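Lundau snack counter moves to stepped racks and single trays

September 8, 2021

Wudwood has changed the layout of its self-serve snack counter at the Lundau site. Packaged food that used to be stacked in bins is now set out on a clear acrylic rack, with a cream tray beside it for each order. The new layout covers 14 product lines.

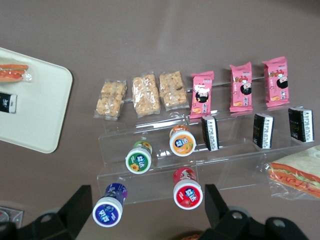
Rack order follows package height and shape. Flat packs share a tier, so that one row does not hide the next. Puffed-grain bars in clear wrap sit in line with the pink snack packets on one tier, and the black boxes go on the tier next to them. Bottles and jars may be moved between tiers as stock changes. Sandwiches stay off the rack, as the wedge packs do not stand well on a narrow step.

Trays are checked against the order slip before they leave the counter. A typical small order is one boxed item and one sandwich. 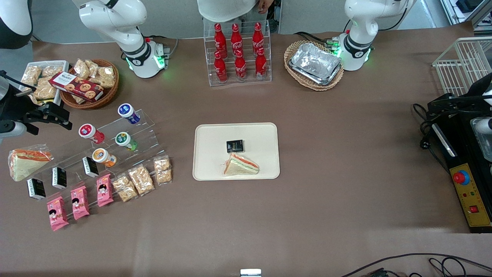
Reading time: 1 min

Larger packs, including cookie boxes, are kept in a round wicker basket behind the rack. The rack can be set square to the table or at an angle. Wudwood tested both in June over 208 orders and left the choice to each site.

Cola is kept apart from the food in its own clear stand, two rows of three.

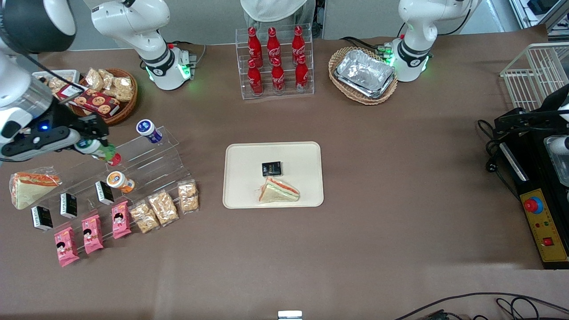 Snack rack, wicker basket and bottle stand at Lundau.

The Baxter and Tevomstead sites will switch to the same layout next. Each will receive 4 racks. Bins from the old counters will be returned to storage.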